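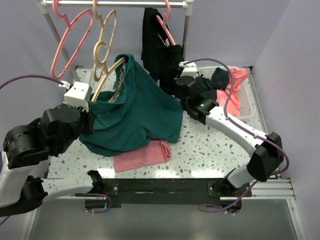 Our project compared two sets of gripper fingers, the stock Drustar pair and the softer Cavus pair, on the least glamorous job we could think of, putting clothes on hangers. Ghazala Kakakhel wrote the controller settings and I did most of the waiting. Shorts were the garment we argued over. An elastic waist has to be held open while the hanger goes in, so one arm ends up minding both the cloth and the end of the hanger, as the left one is doing with the teal pair, and a finger that grips fabric nicely may have other ideas about smooth plastic. We ran 300 attempts over the term, 40 of them on a Saturday, a day the timetable had promised us was free.

The Drustar fingers held hangers well and treated cloth as a rumour. The Cavus fingers were the reverse, though kinder to waistbands. Abelardo Mansilla suggested fitting one of each — a remark he has since made sure we credit. The mixed setup dropped fewer hangers than either matched pair, and we kept it for the final runs. 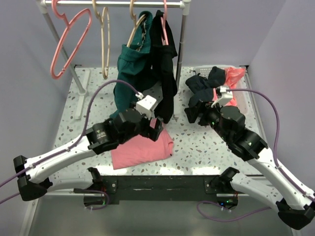

Did changing the controller matter as much as changing the fingers?

Far less than Ghazala hoped. Slowing the closing speed helped a little with thin fabric, and closing force made almost no difference once it was above the lowest of our 5 settings.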